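Jeketti peel-and-stick wallpaper, three months in

I'd been putting off doing anything about the craft nook for ages, mostly because every wallpaper I liked came with paste, a bucket and a lost weekend. Then my neighbour Gifty offered me the end of her Jeketti order and I thought, why not, it's only a nook!

I ended up buying another roll as well, $89 on sale, and picked the pale peach with the orange floral diamonds. On the website the colour looked a bit salmon (I nearly cancelled) but in person it's much softer, closer to the inside of a rockmelon. The orange is cheerful without yelling at you.

Hanging it was mostly fine. The backing comes off in one go and you can lift a strip and try again two or three times before it sulks. Matching the diamonds is the fiddly bit. I was 50 mm out by the third strip and had to peel the lot back, with Lorcan holding the top and offering opinions. Start from the middle of your back wall and work out to the corners, and buy more than the calculator tells you, as the repeat chews through it.

I was worried a pattern this busy would fight with everything in front of it, especially picture books, and we've got plenty of those.
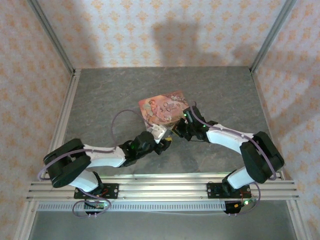 It doesn't, though, at least to my eye. A plain grey surface underneath helps a lot, and I'd skip anything patterned down there. The other thing to know is that the finish marks if you scrub it. A damp cloth is fine, the green side of the sponge is not, and I have one dull patch to prove it.

Four stars from me. I'd take one off for the corners, where the edges wanted pressing down again after a fortnight, but I'd still buy it for the laundry.

Recent reviews
Hundley folding step stool
Kang paper trimmer, the small one
Pradus adhesive hooks: do they hold?
Three cheap desk lamps compared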